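Publishing Practice: Unit 3
Stock, storage and returns for the small press
Notes by Darius Gavrilă

3.1 Scope

Unit 2 dealt with setting the cover price. These notes cover what happens between the printer's delivery and the final returns statement. Read them with the worked sheet for the Brolgate account, which uses the same terms. Tax treatment of stock is left to Unit 5.

3.2 Terms

Print run: the number of copies ordered from the printer. The number delivered may differ slightly, and the contract should say by how much.

Free stock: copies held in the warehouse and available to sell. Review copies, author copies and damaged copies are excluded.

Firm sale: copies sold to a bookseller with no right of return.

Sale or return: copies supplied on terms that allow the bookseller to send them back for credit within a stated period.

Returns reserve: money held back from the publisher's payment to cover expected returns. The distributor normally holds it.

3.3 The run and the gross figure

Ardeleanu, a two-person press, ordered a run of 2,000 copies of a walking guide. By the end of the first period 1,598 had been shipped to shops. The press recorded all of these as sales and ordered a reprint on the strength of it. This is the most common error in the subject. Copies shipped are not yet copies sold. Until the return period closes, each one supplied on sale or return may come back, and the credit is charged against later income.

The correct entry has two lines: gross units shipped, and net units after returns received and returns expected. Decisions on reprinting should use the second line together with till data where the shops will supply it.

3.4 Storage and handling

Warehouse charges fall under separate heads: receiving, storage by the pallet, picking, packing and carriage. Picking is charged per line or per copy depending on the contract. A single-copy order can cost nearly as much to pick and pack as an order for ten, so a title that sells mostly in ones needs a different margin from one that sells by the carton.

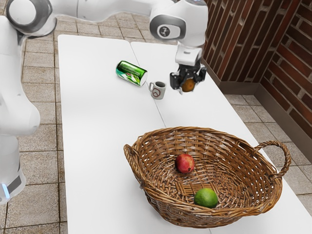 Fig. 3.1. Simulated robot arm with gripper, holding a small round fruit.

Returned copies go through a further check before they re-enter free stock. The contract with Zutberg, reproduced in the reader, charges for this check whether or not the copy passes. Copies that fail are listed as hurts and are either pulped or sold off at a low price. Note clause 11, under which the publisher has a fixed period to ask for hurts to be sent back at its own expense.

3.5 The returns reserve

The reserve is set as a share of each period's gross billing and released later, less any credits. Points to check in a contract:

- the share withheld, and whether it can be raised without notice
- the date of release
- whether interest is paid
- what happens to the reserve if either side ends the agreement

The Plevside agreement is silent on the last point. A press leaving that distributor would have to negotiate the release of its own money while stock was still in transit.

3.6 Seasonal effects

Shops place heavy orders ahead of the Christmas trade and clear their shelves after it. A title published in August may therefore show strong gross billing through the autumn and negative net billing early in the new year. Cash plans should be drawn up by month, with the printer's due date marked on the same sheet.

3.7 Exercises

1. Rework the Ardeleanu account using gross and net lines. State the assumption you make for expected returns.

2. Draft a replacement for the missing term in the Plevside agreement, in no more than two sentences.

3. Compare per-line and per-copy picking charges for a title sold mainly in single copies.

Reading for Unit 4: the sample rights contract, sections on territory and term.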